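Skesto Parts Tray, Standing Model

Home > Bench Equipment > Trays and Holders > Skesto

The Skesto is a molded plastic tray for holding computer parts while a machine is being taken down or put back together. It is laid out like a simplified motherboard. Each part gets a recess in about the place you would look for it in a real computer, so you can tell at a glance what is still missing.

Standitz makes the tray in gray only. It can be used flat or upright. The upright position takes less bench space and leaves room for a tower beside it. The drive goes in at the top in its own blue carrier, which has a handle on the left end and seats in slots on the tray. The processor rests in a dark recess on the left side below the drive.

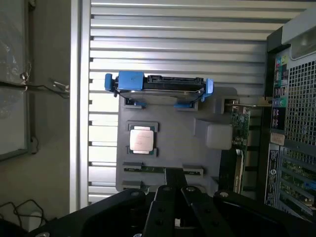
What it holds

One hard drive in the blue carrier
One processor, heat spreader facing out
Memory module, laid horizontally near the bottom
Expansion card with its bracket, held vertically on the right side

Loading the tray

Start with the drive carrier. Slide the drive in, then lower the carrier until both lower corners are seated. Memory and expansion cards can follow in any order. Leave the processor for last, and take it out first when you rebuild.

Handle the processor by its edges only. Do not press on the heat spreader to seat it in the tray. The recess is there to support the part and does not lock it.

Moving a processor from tray to board

Open the retention levers on the board and swing the load plate clear before you pick up the processor. Check the socket for dust or bent pins while it is empty. Line the processor up above the socket, confirm which way round it goes, and lower it straight down. Do not slide it across the pins. If it does not sit level, lift it out and look again before closing the plate.

On boards with memory slots on both sides of the socket, fit the processor before the memory. It is easier to get a clear grip with the slots empty. 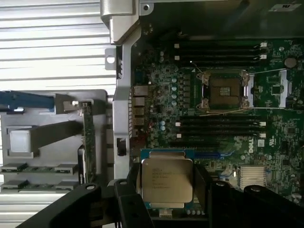

Lucía Rivas: We use five of these at the Palacios repair bench and they have cut down on mixed-up parts. My one complaint is the processor recess. It is fine lying flat, but with the tray upright I would like a small clip there. I would also like a spot for screws.

Reply from Standitz: Thank you. A clip for the processor recess is planned for May. For screws we suggest the Brollonar cup, sold separately.

Ordering

Sold singly or in cartons of 25. Orders of 100 or more ship direct from the warehouse. The drive carrier is included and is also sold as a spare.

Page updated 26/01/2025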